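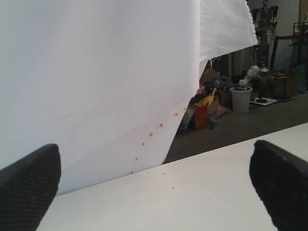
Sedell two-finger gripper kit: assembly and first month

I bought the Sedell kit in May for the arm I'm building in the shared workshop. It costs $197 without the servo. The box has two fingers, a linkage plate, a bag of screws and a wiring harness. Assembly took one evening, and I would have been faster if the printed guide matched the parts. It shows the older plate from the Borkska version, with the holes in a different place. The online guide is correct, so use that.

The fingers are the best part of the kit. They are black with a fine texture on the gripping face, and they open wide enough for most of what I pick up. The texture does collect residue from food and paint, and a dry toothbrush gets most of it out. I would still like removable pads, which Agbenyega sells for its own grippers – they don't fit this one.

Paper is hard for any gripper this size. A sheet standing up on the table moves as soon as one finger touches it, and if the two fingers don't arrive together you get creases. I ended up slowing the last part of the close to a crawl.

Soft food is a better test of force control. A sausage is smooth and rounded, and it marks if you squeeze too hard. With the default settings mine closed much too firmly. Adwoa Antwi, who built the same kit before me, suggested setting the current limit first and the closing position second, and that order saved me a lot of time.
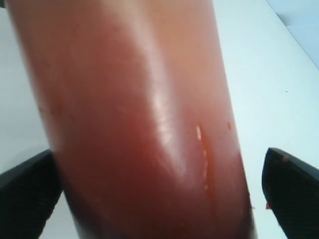

Does the kit work with a controller other than Sedell's own?
Any board that can drive a standard bus servo will do. I run mine from a Stundisa board and only had to swap two pins on the harness.

The cable exit is my main complaint. It comes out on the side where the wrist turns and rubs after a while. I added a zip tie and a short sleeve. The screws also needed thread lock after roughly 1739 cycles, when the left finger started to wobble. I'm at 2281 now and it has stayed tight.

Four out of five.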